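Progress report to the Swanepoel workplace fund
Shared tables and clearing up, Testgate office
Saturday, May 18, 2002

1. Work done this period

The grant covers the shared tables on the Testgate open-plan floor. The large white table came first, as it gets the most use and the most complaints. People leave drinks on it when they go back to their desks, and whoever wants the table next has to clear it before starting.

The new rule is that anything left out at the end of a session goes to the kitchen or in the bin. Mugs are washed and put back on the shelf. Paper cups and bottles are sorted by whoever used the table last. The sockets are set well in from the edge and have to be kept free of drinks.

Small items on the table during a session, including a paper cup held above the table and a clear bottle in the first picture and a leaf-patterned mug and a light blue bag in the second:

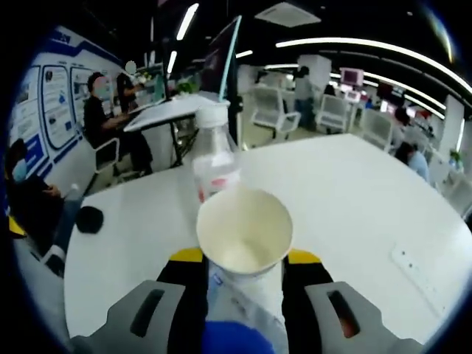
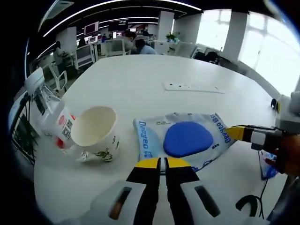

2. Spending

Of the grant, 344 has been spent. Most of this went to Karnon for shelving and two sorting bins. A further 50 went on cloths, labels and washing-up liquid. The Desatov invoice for the drawer units has not come in and is not included.

3. Problems

The bins were delivered late and one lid did not fit. Karnon has agreed to replace it. Containers with no name on them are still a difficulty, as staff do not like to throw away something that may be wanted. We have set aside a shelf for these and will empty it every 20 days.

4. Next period

The remaining 4 tables will be done by the end of July. We will then send final figures and return any money left over.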